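I've run the hand-held gripper table at our open day twice now, and both times people asked me afterwards how to set one up for their own school or makerspace. So I'm finally writing it down! It's a tidy-up demo: visitors pick up a gripper in each hand and pack bits and pieces into a soft bin. We do it at the Paterson hall, next to the Kanitz arm (which gets all the attention until the kids discover they can hold these ones themselves).

## What you'll need

- Two hand-held grippers. We've got a pair from Ekex, but anything with parallel-ish jaws and soft pads will do.
- A fabric storage bin with an open top. Floppy is fine.
- A table with a cloth on it. I like a busy pattern, and bare laminate makes everything skate away.
- A mixed bag of household stuff: small boxes, wrappers, crinkly packaging, a plush toy or two.
- Spare pads and a little screwdriver. Trust me on the screwdriver.

## Step 1: Lay out the table

Bin in the middle, close to the visitor. Scatter the small things to either side, and push anything tall or breakable to the back. Leave enough room for elbows, which I completely forgot the first year. My table is 80 cm deep and I wouldn't go any shallower.

## Step 2: Show one pick yourself

Keep it slow. Open the jaws wider than you think you need, come straight down, and squeeze only until the thing stops shifting. I do a box first and then something squashy, so people see that the squeeze is different for each. Paloma Park, who shares the table with me, does hers left-handed and gets a much better crowd, so maybe try that.

## Step 3: Bring in the second gripper

Now for the fun bit. Get your visitor to hold one item steady over the bin while the other hand lines up on the next one. Thin plastic wants the pads flat against both sides, and a box is happy to be held on a slant. 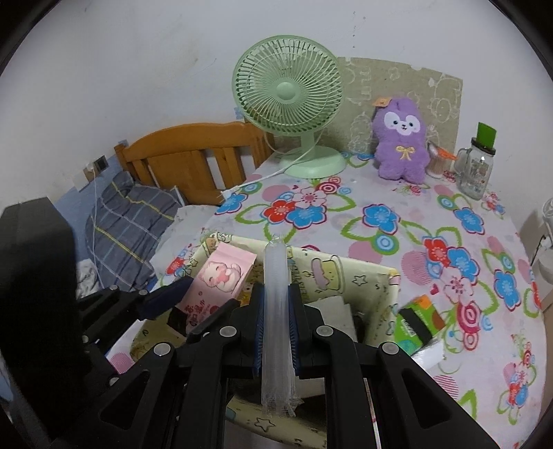
## Step 4: Let go and swap

Lower first, then open. Most people do it the other way round and get a satisfying thud, so keep eggs and your good mugs out of the mix. We had 61 people through in one afternoon and a go of 2 minutes each felt about right, with a longer turn for anyone who came back when the queue died down.

Wipe the pads between groups (sunscreen is murder on them) and check the pivot pins at lunch. If the jaws start closing crooked, that's usually a loose pin. I'll post my Cosport case layout once I've worked out where the second charger goes.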